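Open day talk, Friday afternoon session
Speaker notes, Lekesdale workshop visit

Start when the door closes. Slides are on the laptop, clicker is in the tray under the screen. Say my name and what I do, then get going.

Opening

Good afternoon, and thanks for making the trip out to Clarkville. I run the handling bench at Deltik. I will talk for 15 minutes, then we walk over to the bench and you can watch an arm work and ask what you like. Please hold questions about prices for the front office. I don't set them and I will get them wrong.

Ask for hands: who has worked next to a robot before? Who has only seen one in a video? Wait for the hands. Adjust the next part depending on the answer. If most of the room has factory experience, skip the part on safety stops and go to grippers.

What you are going to see

The demonstration is a small one. An arm picks up light, everyday items from a table and moves them to another spot. Cups, mostly. People at the last open day in April expected car parts and big orange machines, and a few were let down. I would like to explain why we spend our time on cups.

A cup is awkward. It tips, it rolls, it comes in different widths, and the right amount of squeeze for one is too much for the next. If you can handle a table of cups that have been put down any old way, you have most of what you need for bottles, jars and small boxes. Our customer at the Cisneros packing plant handles all of those in one shift.

(Next slide. Leave it up until the gripper section is finished.)

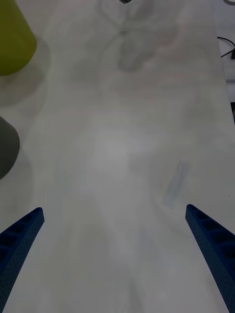

Notes by Natalia Bautista
Handling bench, Deltik

Most people look at the arm, so point them to the fingers. They are the two blue parts coming in from the bottom corners. Let the room look before saying anything more.

Point out the ribs. The inner faces have a row of pockets with thin walls between them. Pockets mean less material, so a finger is lighter and quicker to make. We change finger shapes a lot on this bench and we want to be able to throw one away without feeling bad about it.

Point out the open jaws and the gap. The viewpoint is the wrist camera's, looking down past the fingers at the table. The yellow-green item is up in the left corner, and there is part of a gray one lower down on the left edge. From up close the camera only gets a piece of each. Ask the room what they would do next if this was all they could see. Usually someone says "back up." Good answer. Someone else will say "turn left." Also good.

Talk about the table. White table, gray shadows, cloudy patches of light. A person ignores all of that. Software has to learn to ignore it, and a soft shadow beside a cup can throw off its idea of where the cup stops. We had an early version that kept trying to close on shadows. Tell the story of the morning it tried 8 times in a row. It gets a laugh and it makes the point.

If asked why we don't just put in better lights: we tried it. Cisneros has skylights and the light there changes all day. A system that only works under our lamps is no use to them.

How the bench work is done

Keep this part short. People get restless here.

An operator sets out the items, starts the run, and watches. When a pick fails, the operator writes down what happened and sets the items out again. A normal day is 80 runs. We have logged 2000 so far with the current fingers. The work is slow and a lot of it is repeating yourself, and anyone thinking of applying to us should know that.

Berenice Xolalpa leads the operators and will be at the bench this afternoon. She decides when a run is stopped. If she tells you to step back, step back first and ask afterward.

Safety stops (skip if the room is experienced)

There is a red button on each side of the bench. Any of us can press it, and so can you. You won't be in trouble if it turns out you didn't need to. The arm moves slowly during visits. Stay behind the yellow tape and keep bags off the floor near the cables.

Questions we always get

Does it take jobs? Answer this one straight. At Cisneros the people who used to lift from the line now run two lines and clear the jams. There are fewer lifting jobs than before. Don't dodge it.

How heavy can it lift? This arm, not much. It was picked for small items. Refer to the front office for the larger models.

Can it feel what it is holding? Not with these fingers. It knows how far the jaws have closed and works from that.

Can we buy the fingers? No. We share the drawings with schools that ask. Sign-up sheet is by the coffee.

Moving to the bench

Split the room in two. First half comes with me, second half stays for coffee and swaps over when we get back. Remind everyone to leave drinks in this room. Check with Berenice that she is ready before opening the side door.

If the arm is down for any reason, run the recorded video from the last slide and take questions here.

Collect visitor badges on the way out.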